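27 June 2019

Sorting bench, notes as I go. Genalyn Malabanan out till after lunch so I'm doing the ball trays on my own this morning.

**Trays.** Went with the clear ones with the fixed dividers in the end. The Saengthong sample with the pull-out dividers is nicer to look at but the dividers walk up whenever you knock the side, and then small stuff slides under into the next cell. Put it back on the shelf w/ a sticky note. If anybody wants it for screws, take it.

Clear walls good for checking from the side, bad for finding the openings. Glare off the window is worst before ten. Tried the blind half down, better. All the way down and it's too gloomy, had to put the overhead on and got the glare right back.

**Board.** White board flat on the table, not the gray mat. The mat grabs. Tray wouldn't slide when I wanted to shift it an inch, so I picked it up every time and spilled it twice. On the board it slides a bit too easy if anything. Try a dab of putty under the back corners? Genalyn had some in January, no idea where it went. Check the drawer under the Clandlow scale.

Also the board needs wiping before every run, not just at the start of the day. Dust shows up on it like crazy and then it's on the balls.

**Balls.** Orange only for now. Whites vanish against the board, gave up on them after one round. Lovetley order says 1,790 in stock at their end so no rush on reordering, we have a bag of 52 here and that's plenty for bench work. Two of ours have a seam you can feel with a thumbnail, I pulled them and put them in the cup by the sink. Do NOT put them back in the bag. Someone did last time (me).

They roll. Obvious, but it eats more time than the sorting does. Tea towel rolled up along the front edge of the table stops most of them. Need a proper lip. There's an offcut of pine molding behind the door that would do, needs cutting to length and sanding, then double sided tape, no nails in the table please.

**Order of filling.** Back cells first, then work toward yourself. Front first means you're reaching over full cells and you clip the ones you already did. Wrote this on the wall card already but the card says "front to back" which reads both ways, fix the card.

Come in from above and let go low. Dropping from higher than the wall they bounce right out again. Had one go clean off the table and under the radiator, retreived with the yardstick.

Moved the tray further back on the board halfway thru and I like it better there, leaves room for both hands. A bit left of center suits me, Genalyn may want it the other way round. Put a pencil tick on the table edge where I had it so we can compare, rub it out if it bugs you.

**Labels.** Masking tape on the tray lid peels by the second day. Morka label stock sticks fine but leaves gunk. Ended up writing on the lid in grease pencil, wipes off with a dry rag, done. Spare pencils in the mug.

**To do**
- cut + sand the molding
- putty, find or buy
- redo wall card (BACK CELLS FIRST)
- ask Genalyn re the count sheet, the column headings don't match the tray layout any more
- return Saengthong sample or don't, somebody decide
- new tea towel, this one's the kitchen's and they'll want it back

Picking up again at two. Leave the board set up and don't stack anything on it, I've still got the left-hand cells to go over and I want the tray exactly where it is.
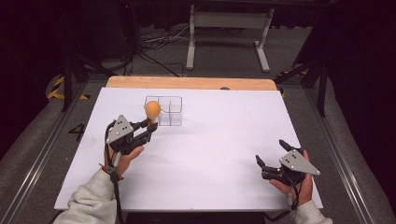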